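Roltero Fruit Handling, bedroom subset

README, February release

Two-gripper demonstrations of people moving fruit on and off a plate. The original plan was a proper kitchen. The plan did not survive Tuesday. 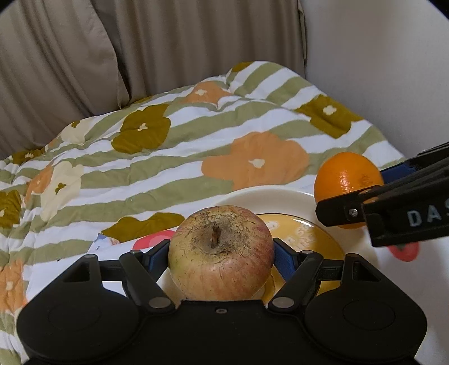
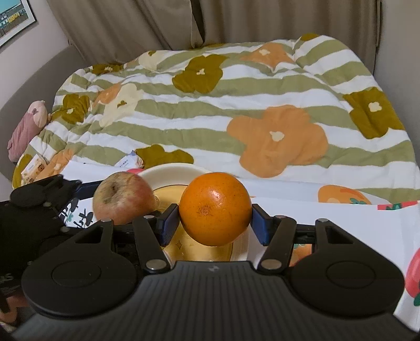
Contents: 400 episodes, split 200/200 between the Clandholm and Tuklow sites. Each episode has 2 wrist video streams, gripper width, and a one-line task label. Labels were typed by tired people, so expect "ornage".

Known issues
- 44 episodes have drifting timestamps. They are listed in bad_sync.txt. Please read bad_sync.txt before writing to us about bad_sync.txt.
- Fruit was reused until it was no longer fair to call it fruit. Bruising is not labeled.
- Left and right are swapped in the early Tuklow metadata. The loader fixes this. If you wrote your own loader, you get to fix it too.

Not suitable for: grapes, or anyone's claim of general dexterity.

License: research use only. Cite as Antoniuk Lab, Roltero. Bug reports go to the tracker, with the episode number.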